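Rastadance Pictures
1/8
Rastadance Pictures confirms that principal photography on its feature film "Arthur" will begin in September. The production will be based in the town of Culmont, with further filming at Wildale. We will use this thread to share information for residents, extras and the press.

2/8
"Arthur" is a family drama about a retired ferry pilot who returns to the town he left as a young man. It is directed by Akinyi Muli from her own screenplay. This is her second feature with the company.

3/8
The open casting call in Culmont drew 962 applicants. From these, 81 have been selected as background performers and 13 have been offered speaking parts. All successful applicants have been notified by email. Please check your junk folder before contacting the casting office.

4/8
Background performers are asked to bring plain, comfortable clothing for the hours between scenes. Sweatpants and similar items are welcome in the holding area. Costumes will be issued on arrival and must be returned before you leave.
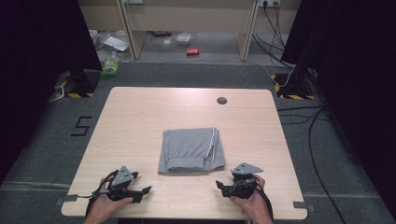
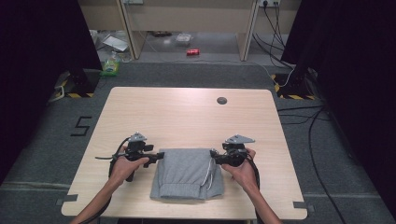 5/8
Road access. Harbor Street in Culmont will be closed to vehicles from 5 a.m. until 2 p.m. on filming days. Residents with permits may enter from the north end at any time. Shops will remain open, and pedestrians may be held for short periods while cameras are rolling.

6/8
We are aware that photographs said to show the lead actor in costume have been shared on fan pages. Those photographs were not released by Rastadance Pictures. The company will not comment on casting for the title role until contracts have been signed.

7/8
Members of the public are asked not to fly drones over the Wildale location. The valley road is narrow and must be kept clear for emergency vehicles. Parking on the verge is not permitted.

8/8
Accredited press may apply for one of 2 set visits through the publicity office. Applications should name the outlet, the reporter and any photographer attending. Interviews with Ms. Muli will be arranged during the visits only.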